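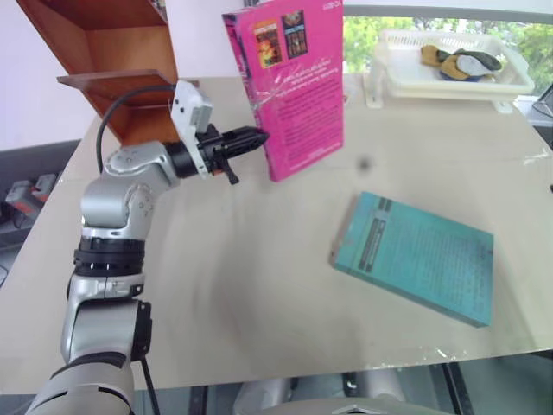
About Gekport Bindery

Gekport is a repair and rebinding shop for library books, school texts and bound records. The work is done in one building in Doltville. We take in hardcovers, paperbacks, loose-leaf reports and newspaper volumes, and return them fit for circulation or shelf storage.

What we do

Rebinding accounts for most of our volume. The old case is removed, the spine is cleaned of adhesive, and the text block is checked for missing or torn leaves. Depending on margin width and paper condition, the block is then resewn through the fold, oversewn, or double-fan glued. Double-fan gluing suits most modern paperbacks and opens flatter than oversewing. It is a poor choice for heavily coated paper, and we will say so on the estimate.

Repairs are priced separately from rebinding. Typical jobs are hinge tightening, tipping in loose pages, spine replacement and corner rebuilding. Tears in text pages are mended with Japanese tissue and wheat starch paste. We do not use pressure-sensitive tape on any item, and removal of old tape is quoted by the page.

Boxes are made to measure. The standard model is a drop-spine box in buckram over board, with a wall clearance set from the measured height, width and thickness of the item. A lighter four-flap wrapper is available for pamphlets.

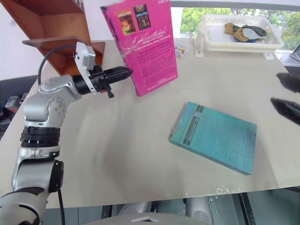
Materials

Cover cloth is stocked in 33 colors. Customers matching an existing serial set should send one earlier volume with the first shipment, and the cloth, stamping foil and lettering height will be recorded on a pattern card. The card is kept on file and applied to later volumes in the set unless we are told otherwise. Board, endpapers and tissue are acid-free. Sewing thread is unbleached linen or polyester, according to the method.

How work moves through the shop

Each shipment is checked against its packing list on arrival. Items receive a paper slip that stays with them until packing. Discrepancies are reported before any item is taken apart. Standard turnaround is 22 working days from receipt. Boxes ordered without binding take nine. Shipments received in May and June run longer, as school districts send textbooks at the end of the term.

Items with mold are not accepted. Items that have been frozen after water damage may be accepted by prior arrangement, with drying carried out elsewhere before the books reach us.

Collections and accounts

The Srisuk route covers public and school libraries north of Doltville, and the Trirkska route covers the county offices and the college. There is no charge for pickup on either route for orders of 199 items or more. Smaller orders may be shipped by carrier or brought to the receiving door until 4 p.m.

Individual customers are welcome. Family Bibles, cookbooks and theses are the usual requests. An estimate is given in writing after inspection and holds for two months. Titles for stamping should be printed in block capitals on the order form, with line breaks marked.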